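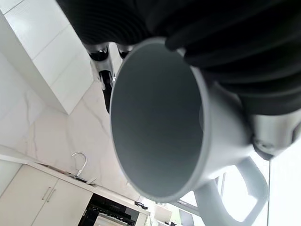 Chapter 2
Bath salts, soaks and milks

Last chapter was soap. Now the stuff that goes in the tub and disappears. Easier to make, easier to wreck.

You'll need chapter 1 for the scale work. Go back if you skipped it, most of the class at Idesville did and it showed by Thursday.

What's covered: picking a salt, adding scent and colour, milk powders, drying, packing. Fizzing products wait till chapter 3.

2.1 Start with the salt

Epsom, sea salt, or a mix. Coarse looks nicer in the jar, fine dissolves faster. Pacita Javier's basic blend is the one we'll use all the way through:

Epsom salt, 200 grams
Fine sea salt, 128 grams
Baking soda, 2 level tablespoons
Fragrance oil, at the rate on the supplier's sheet

Weigh everything. Cups are no good, salt settles differntly every time. Oil goes into the baking soda first, rub out the lumps, then into the salt. Do it the other way and you get wet patches and a jar that smells strong at the top and of nothing at the bottom.

Colour: a pinch. Less than you think. Remember it ends up on somebody's tub, and the grey-purple ring Virgilio Talavera got from his first lavender batch took a whole evening of scrubbing.

Spread on a tray, leave overnight, stir in the morning. Humid out? Give it a second night. August batches clump, so plan for it.

Key terms: carrier, clumping, usage rate, fragrance load

Before you go on, write up you're first batch in the notebook. Weights, oil, drying time, smell after a week. Section 2.2 uses those notes.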